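Collecting Demonstrations for a Learning Arm
Handout 4: Gathering the examples
Hengate short course in practical robotics, revised 20th August

Welcome back, and thank you for the thoughtful questions at the end of the last session. Several of you wanted to know when we would get to "the clever part", meaning the training, and I'm afraid the answer is still "not yet". This handout is all about the stage before that, when a person sits at the controls and shows the arm how to do something, over and over, while the computer keeps a record. It can look like dull work from the outside. I have grown very fond of it over the years, and I hope some of that rubs off on you.

What counts as an example

When we say "example" or "demonstration" on this course (I use the two words as if they were the same, sorry), we mean one complete go at a task, from the moment recording starts to the moment it stops. Each one holds the pictures from the wrist camera, the positions of the joints, how far open the gripper is, and a short written line saying what was meant to happen. The Romari recorder saves all of this together in one folder. Please don't rename the folders, however tempting it may be! The loading script reads the date and the station from the name and gets very confused by anything else.

A good example has a clear start, a clear finish and a purpose you could explain to a friend. If you set out to put a plate in a dish rack and changed your mind halfway, wandering off to straighten a cup, then the learner will take your wandering every bit as seriously as the rest. Stop, discard it and begin again. You will not be marked down for discarding.

How many do we need?

Everybody asks, and I wish I had a neater reply. For the rack tasks, last year's group at Hengate handed in 3,046 demonstrations, and after checking we kept almost 2,000. The remainder had pauses that were far too long, missing camera data, or a written line that didn't match what the arm did. One poor soul had typed "cup" for a whole afternoon of bowls. This year I would be happier with a smaller pile and fewer losses, so please read through the checking section before you go anywhere near the controls.

Setting up the station

Start with the gripper open and the wrist held over the table, high enough that the camera sees a fair stretch of the surface as well as the fingers. Have a look at the live view before you record anything. You want both fingertips visible, and you want at least part of whatever you are working towards, be it a rack, a tray or a box. It is quite all right if only part of it shows. The arm will move, the view will move with it, and the learner has to cope with partial views in any case.

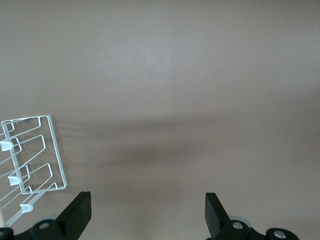 Then think about the light. Shadows on a plain table are a bigger nuisance than most beginners expect, and pale, thin things such as wire can nearly vanish when a lamp is pointed straight at them. I don't want you to chase every shadow away, mind you. A learner that has only ever seen a perfectly lit table will sulk the first time somebody walks past the window. What I do want is variety spread through the whole set: move the lamp a little between batches, turn the rack a few degrees, shift it nearer and further. If all the morning examples have the rack on one side and all the evening ones have it on the other, the learner may tie the position to the light, and we shall have a miserable week finding out why.

Change one or two things at a time and write down what you changed. The Plusitz log sheet has a column for it, headed "station notes", and I do read them.

Driving the arm

Go slowly at first, then find an even pace and stay with it. People new to the handset tend to hurry across the open table and then hover for ages above the object, and the learner picks up the hovering beautifully. Close the gripper in one smooth squeeze. When you let go, wait a moment before pulling away, and come back up by roughly the path you went down.

Small corrections are welcome. If you come in slightly wide and have to nudge the wrist across, leave that in, as it shows the arm how to get itself out of trouble. Large corrections (dropping the thing, bumping the rack along the table) go in the separate folder marked "recoveries". We collected 284 of those last March, and they have been worth their weight in biscuits.

Checking your own work

At the end of each batch, play back the first example, the last one and a couple from the middle. Look for:
- frames that freeze or skip
- a fingertip missing from view for most of the run
- a written line that doesn't fit the task
- recording that carries on long after the task has finished

If you find a fault in any of them, play back the entire batch. I know it's tedious. Bring a cup of tea (but keep it off the station, please).

Before next time

Read the first two chapters of the Hagedorn notes, skipping the part on force sensing, which we won't reach until later. Record one batch of rack placements in your pairs, swapping driver and note-taker halfway through, and hand in the log sheet along with the folder. Batches without a log sheet will come back to you.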